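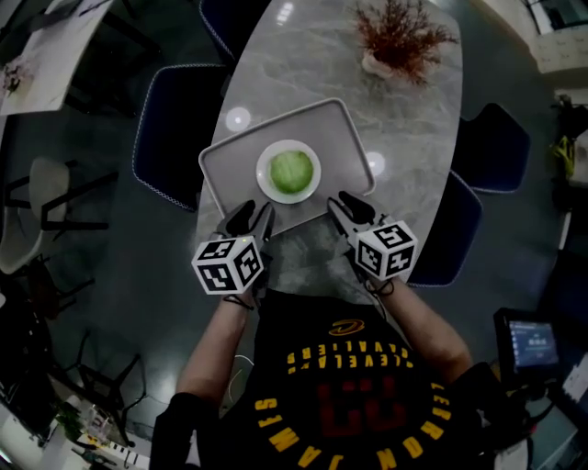 A pair of hand-held grippers at the table, with a plate on its tray in front of them and the marker cubes facing up.

Wipe the cubes first
By Valdemar Arnardóttir
April 6, 2023

Most of the trouble I get called for on our demonstration cell comes down to the marker cubes. The software is rarely at fault, and the jaws almost never are. A cube is a cheap part with black squares printed on it, and people treat it like packaging. They set the gripper down on it. They pick the gripper up by it.

I think the cubes should be checked before anything else, every morning, and I would put that ahead of the calibration run that the Flurnus manual wants first. Calibrating with a loose cube just stores the error. We did that in June and then used the numbers for two weeks. There were 3,947 recordings on the drive by the time someone at Grustow asked why the left hand was always a little low, and I was the one who had to go back through them.

My check is short. Hold the gripper body and push on each side of the cube with a thumb. If it moves, tighten it and start over. Wipe the printed faces with a dry cloth. Look for a lifted corner on the print, and swap the cube if you find one - do not glue it. Then open and close the jaws a few times and see that the cable follows the forearm without pulling.

The people at Nogueira disagree with me. They replace both cubes every 100 hours and don't bother with the thumb test. That is fine if you have a drawer full of spares. We have 2, and the last order from Trarkow came with the wrong screws.

I would also like a proper stand for the grippers, so they stop being laid on the table between runs. I have asked twice.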